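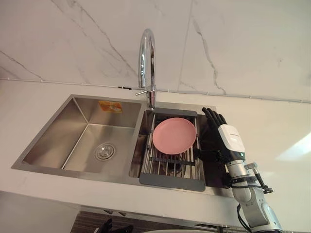 Station 2, sink side. Plate on the drying rack, right hand raised beside it.

Bench Practice for Two-Arm Kitchen Work
Furora Test Kitchen, Plillurness
September 4, 2021

These pictures go with the Proso bench rules, revision 5. The rules cover work with two arms and multi-fingered hands at a counter, a sink and a dishwasher drawer. They apply to every session at Plillurness, including short checks after a software change. The full text has 11 clauses; the ones quoted on this page are those that operators ask about most.

Clause 3. Dishes are plastic. Glass and ceramic stay out of the work area until a task has passed review on plastic.

Clause 4. The start position of each dish is written in the log before the arms are enabled. "On rack" and "in basin" are separate entries.

Clause 6. An arm that has no part in the current step is held below the counter edge.
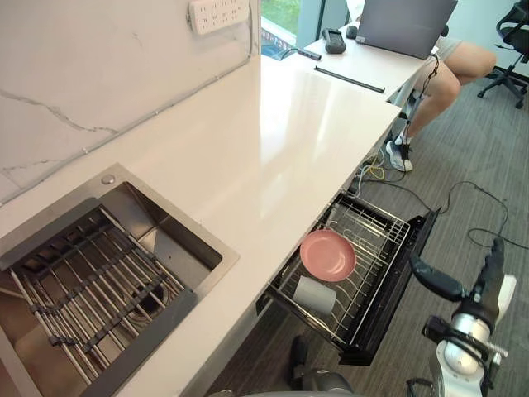 Clause 7. A drawer or door is opened fully before a hand goes near it. Partial openings are a separate task with their own speed limit.

Clause 8. A person may stay seated at the desk during a run if the stop control is within reach. Walking between desk and counter requires a pause.

Clause 9. Floor cables are checked at the start of each session and after any change to the arm mounts.

Revision 5 replaces the Balaskas checklist. Logs kept under the old checklist remain valid for 4 weeks.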